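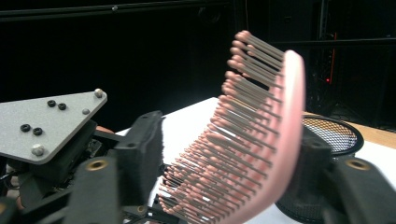
*Curved brush held between the fingers of the hand-held gripper.*

## Recording a Handling Session at the Sorting Bench

Issued 22 December 2020 by Ecaterina Stanciu, Operations, Danel

This procedure applies to staff who sort personal care items and have been trained on the hand-held gripper. Recorded sessions are used to prepare the Barkola cell, which will take over repetitive sorting in June. Sorters will then move to inspection and exception handling – their pay grade does not change.

### Before you start

1. Clear the white work surface of all items not on the session list.
2. Check that the foam padding on the gripper is clean and firmly attached.
3. Sign in at the bench terminal under your own staff number.

### Handling the item

1. Approach the item slowly with the fingers open.
2. Close the fingers until the item is held. Do not squeeze further.
3. For brushes, avoid pressing on the bristle tips. Bent bristles are recorded as damage under code 142.
4. Lift, pause, and set the item down in its assigned place.
5. If an item slips, finish the movement and mark the attempt as failed. Failed attempts are kept.

A session lasts 25 minutes. No employee may complete more than eight sessions in a shift, and bench work must alternate with other duties.

### Use of recordings

Recordings are not used to measure individual speed or to support disciplinary action. Questions about reassignment or training should be sent to Veronica Grecu, extension 179. Requests to be excused from recording may be made to her at any time.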